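Recording Kitchen Demos in Driltier

Step 1. Load the scene
Open the Gallow kitchen and wait for both arms to appear. Check that the fork is on the dark counter before you start. 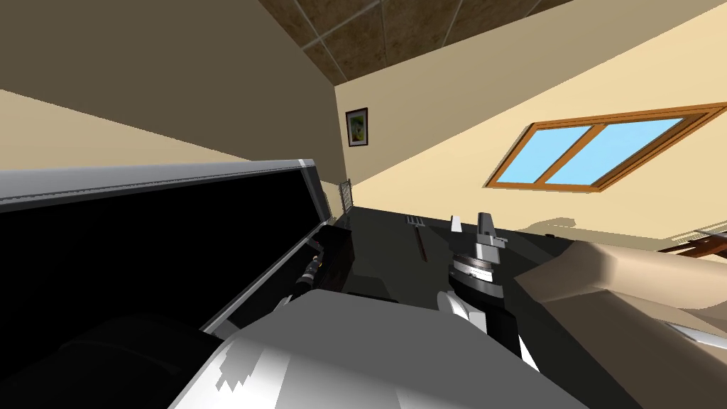

Step 2. Record
Press R and move slowly. Keep each demo under 90 seconds. Save the wrist view as well, including stretches with the gripper open and nothing in it.
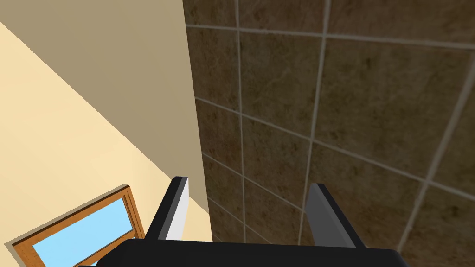
Press R again to stop, then name the file and add it to the Samonte folder. Training needs 100 demos per task.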